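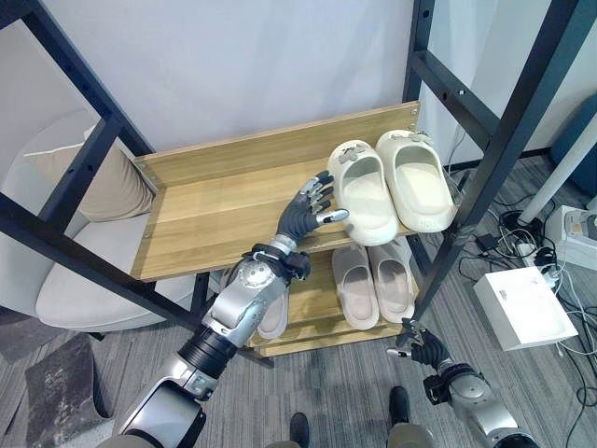 About Griment

Griment is a small company in Canada. We teach robots to do tidying work in shops, and we help the people in these shops to plan their day around it. The company was started by Nelli Mäkelä and Rosario Marchetti, who both worked for many years in shoe stores.

In a shoe store the evening is long. After closing, the staff put pairs back on the shelves, and their knees and backs feel it. At Lundia, our first customer, there were 2,211 pairs to keep in order. Now the staff there show the robot its tasks and check the result, and they have more time for the person who needs help with a size.

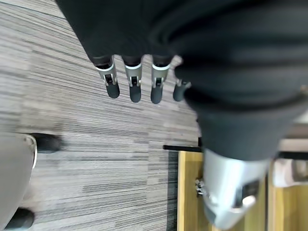
The fingers of one of our robot hands, over the carpet.

We do not promise that every job stays the same. Some colleagues were worried in the beginning, and we think it is right to speak of it openly. Before any robot comes to a store, we spend two weeks with the team and listen. Each worker gets 10 hours of paid training.

If you would like to visit us, please write to Nelli. She answers in English and Finnish.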